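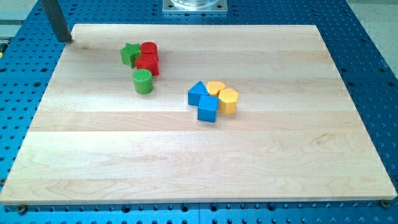 **Bench Practice Working Group – minutes**
Apr 2, 2020, by conference call
Chair: Danai Spanos
Represented: Himico, Netus, Robichaud
Apologies: Clisoteck (comments received in writing)

**1. Minutes of the January meeting**

Accepted with one correction. In item 4, "cell" should read "bench" throughout. The working group's document covers table-mounted arms used for handling tests and does not cover fenced production cells. Robichaud asked that the scope statement say so in its first sentence. Agreed.

**2. Actions brought forward**

2.1 Glossary. Netus circulated a revised list. "Fixture", "work surface" and "part" are now defined separately. "Workpiece" is withdrawn, as it was being used for all three.

2.2 Fastener survey. Replies are still outstanding from two sites. Carried over.

2.3 Speed limit during set-up. Closed, see item 5.

**3. Section 4 of the draft: work surfaces**

3.1 The draft allowed a loose board on the table if it was "heavy enough not to move". The chair considered this untestable. Himico proposed that any board within reach of the arm be fixed to the table by screws into the existing hole pattern. Agreed.

3.2 Screw heads. Netus wanted all heads sunk below the top face of the board. Robichaud replied that its boards are held at the edges and that heads outside the test area cause no difficulty provided they are recorded in the site drawing. Wording agreed: "Heads shall be below the working face or outside the test area. In the second case their positions shall be entered on the site drawing and treated as obstacles."

3.3 Board material. Discussion on whether to name a material. Glued wooden strip boards are in common use, and Clisoteck's written comment asked that they remain permitted. The seams and grain were raised as a possible source of error where a vision system is used to find the edges of parts. Himico has not seen this at its own site but has not tested for it. Agreed to permit wood, and to require that the type of board be stated in every test report. A board must not be swapped or turned over part way through a series.

3.4 Flatness. The figure in the draft has no source. Struck out until one is found.

**4. Section 5 of the draft: test parts and layout**

4.1 Shapes. The draft calls for a mixed set of simple solids. Robichaud asked that a set contain at least one part with no parallel sides, as a set made up of cubes and cylinders flatters a two-finger gripper. Accepted. Triangular prisms and stars were both mentioned as suitable. The choice is left to the site.

4.2 Clusters. Long discussion. Parts placed well apart are easy to pick and say little about the handling of parts that touch. Netus has been running with parts grouped closely and reported 76 successful picks from 80 attempts with spaced parts, against 33 from 80 with grouped parts, same arm and same operator. The group accepted that the two arrangements are different tests and must be reported separately. No combined score is to be given.

4.3 Definition of "touching". Proposed: any contact between side faces at the start of the run. Stacked or leaning parts are excluded and will be dealt with in an annex. Himico objected to the annex on grounds of time. Objection noted.

4.4 Colour. Colour may be used to sort or to identify parts. The draft's instruction that no colour be repeated within a set is withdrawn.

4.5 Clear area. An area of the board is to be kept free of parts so that the arm has a place to set down. The draft asked for half the board. Clisoteck's written comment suggested leaving the extent to the site and marking it on the drawing. Agreed as Clisoteck.

4.6 Other equipment on the table. Containers, stands and base plates not used in the test may stay if they are bolted down and shown on the drawing. Netus pointed out that transparent items are poorly detected by some depth sensors. A note to this effect will be added to 5.6, marked as guidance.

**5. Section 7 of the draft: people at the bench**

5.1 Hands shall not enter the reach of the arm while drives are enabled, including to straighten a fallen part. The run is stopped, the part is reset and the stop is logged.

5.2 Reduced speed during set-up stays as a requirement. The previous action is closed.

5.3 Rest position. Robichaud stops its arm clear of the board between runs; Himico leaves it where the last move ended. The chair asked for a single rule. No agreement – both versions to be shown in square brackets in the next draft.

**6. Record keeping**

The layout at the start of each series is to be kept with the log, as a photograph or a dimensioned sketch. Revision 2 of the log sheet is to be used from now on, and older sheets need not be copied across.

**7. Actions**

| Ref | Action | Owner |
|---|---|---|
| 7.1 | Redraft 4.1 to 4.3 as agreed | Himico |
| 7.2 | Find a source for the flatness figure or confirm deletion | Netus |
| 7.3 | First text for annex on stacked and leaning parts | Robichaud |
| 7.4 | Chase outstanding fastener survey replies | Chair |
| 7.5 | Send 5.3 alternatives to Clisoteck for comment | Chair |

**8. Next meeting**

By conference call, date to be set once 7.1 has been circulated. Comments on these minutes to Danai Spanos.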